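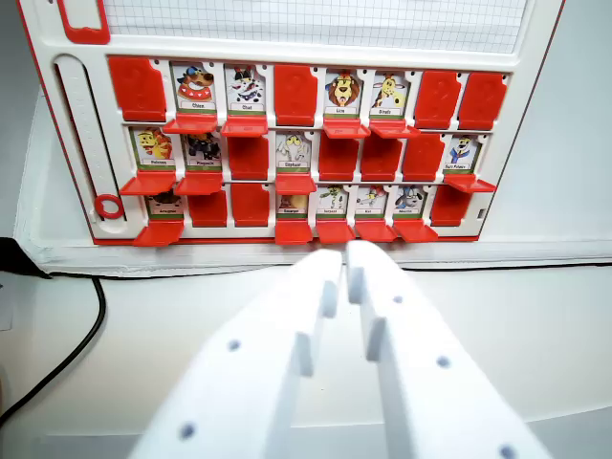
I took over the planner in June, on a Saturday, which was the only day the Himberg building was quiet enough to read in. The handover note was two lines long. The first line said where the code was. The second said "do not touch settle_time," dated 6/23/18. I made coffee and opened the log from the last run. The planner was called Plodora, and for most of the run it had done nothing. It had a goal, a good arm calibration and a clear path, and it had sat with the fingers just under the bottom row, close to the open flap under the snake, asking for another look at the board. The door it kept asking about was the closed one in the middle row, right under the cat, where the cat's open flap put a shadow across the top of the red. Perception called it closed, then unknown, then closed.

Plodora would not move on an unknown. That was the rule at the top of the file, and I thought it was a decent rule. If you don't know where a flap is, you don't put a finger near it. The trouble was that the rule applied to the whole board. One unknown door stopped work on every other door, including ones a long reach away from it.

I looked up settle_time. It was 800 milliseconds. The arm stopped, the code waited 800 milliseconds, and only then did it accept an estimate. Nothing in the file said why. The estimator was a separate process, named Ponadwood after the street the old office had been on, and it published on its own schedule whether anyone was waiting or not.

I ran the log back through it at different settings. At 90 milliseconds the unknown came and went so fast that the planner began a move, dropped it, and began again. At 4000 it was steadier, and so slow that the run would have gone on past dinner. I put it back to 800 and went to get a sandwich.

When I came back I did what I should have done first, and plotted the confidence for that one door against the arm position. It dropped when the arm came low and recovered when the arm went high. The estimator was trained to find an edge along the top of each closed door. From down there, the edge of the shadow was easier to find than the edge of the door. So it found that one, decided the door was too short to be a door, and gave up.

Settle time had nothing to do with it. Whoever wrote the note had seen the failures get rarer after a wait, and had believed in the wait. I would probably have believed in it too. There was a commit from the previous September with the message "finally stable," and the next commit, a day later, took the word out of the readme.

I wrote a small patch. A door that had been closed on the last good look, and that nothing had come near, would keep its state when the reading went to unknown. Only an unknown inside the planned sweep could stop the arm. It was 19 lines, and most of them were the check for what counted as near. I started a run with the patch and watched the stream.

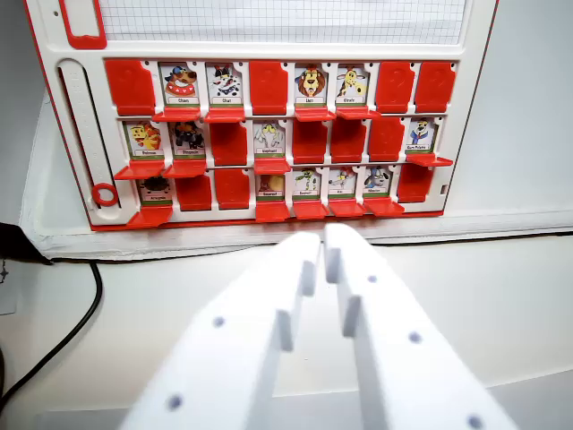

Iordache had asked to be copied on every change, and the reply came within the hour, saying that a planner that remembers things is a planner that can be wrong about them. It asked what would happen if a person reached in and opened a door while the arm was looking somewhere else. It asked how old a memory was allowed to get. It didn't ask whether the patch worked.

I started three answers and deleted them. The first said that nobody was supposed to reach in. The second said that the old version had no memory and still got stuck. The third was rude.

Then I opened the file again and put an age on each door. A fresh reading set it to zero. Every cycle without one made it older, and past a limit the door went back to unknown and the arm had to go up and take a proper look from above the shadow problem. I spent a long time on the limit. The numbers in my head were all guesses, and I wanted one that came out of the log.

The longest gap in the old run had come while the arm was parked low, under the snake. I took that gap, doubled it, and wrote next to it where it came from and what I had done to it. Then I went to the line with settle_time and wrote a comment there too. It said that I had tried other values, that the value didn't fix the shadow, and that I had left it alone.

I sent both changes to Iordache. The building's heating had shut off for the weekend and the vents were ticking. I deleted the second line of the handover note, read the first line again, and added the path to the plot.

Start > Reading Room > Short Stories > Machines at Work

Filed under: Fiction, Software, Robots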